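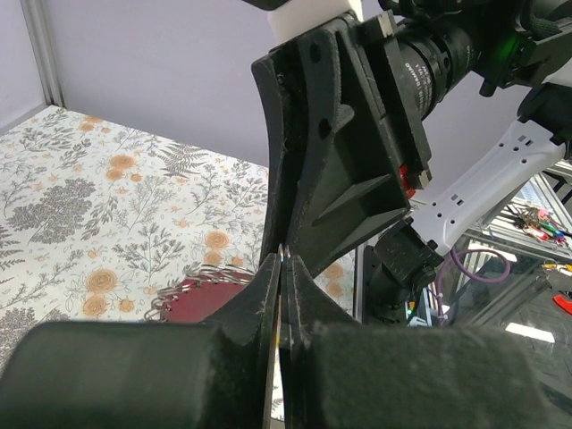 You're blaming the planner for what the clock did, wrote a reader under my August post, and I've been chewing on that ever since. For the record, I did blame the planner. I blamed it for 2 whole weeks!

So, the clock. We run two arms, and each one has its own control process that we call Flornudau (the name came out of a board game, don't ask). Every process stamps its joint positions with its own idea of the time. I lined up the two logs this week and the right arm was 58 milliseconds behind the left. When both arms are moving through free air you'd never see it. When the fingertips are supposed to meet over the same spot, the planner is checking for collisions against a pose one of the arms has already left - and then it panics and stops everything.

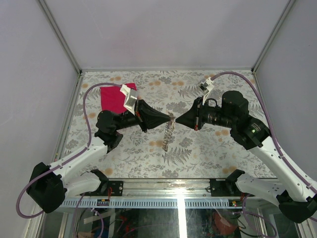

Both arms at the middle of the table, with the chain between them.

The fix is kind of boring. There's one clock now, both processes read from it, and the planner throws away any joint state that's too old instead of politely using it. I also wrote a little viewer, Rurnwood, that draws both timelines on top of each other and turns the gaps orange. It's 150 lines and I'm prouder of it than of anything else I did this summer.

Perception is next on my list. Shiny stuff is still miserable for our segmentation model, and keys on a ring come back as one big blob or a dozen tiny ones, depending on its mood. I've been trying the wrist views against the fixed view to see which gives the cleaner outlines. My money is on merging them, but that means good timestamps on the images too (yes, I know, clocks again). 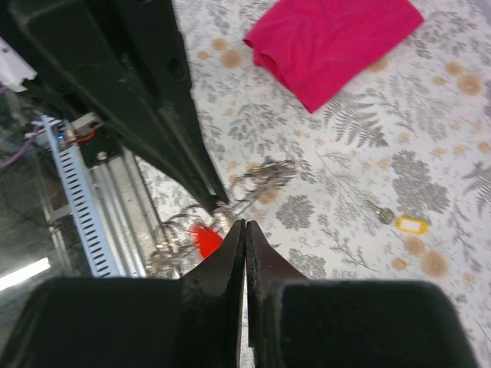 Quansah thinks I should skip the outlines altogether and have the model pick a grasp point straight from the pixels, with a score attached, and let the planner sort out the rest. I'm tempted. I'd lose the nice colored masks I stare at when something goes wrong, though, so I'll probably run both side by side for a while and put the logs through Rurnwood first.

Last updated: 07/10/2021

This site uses cookies to remember your preferences. By continuing to browse, you agree to their use.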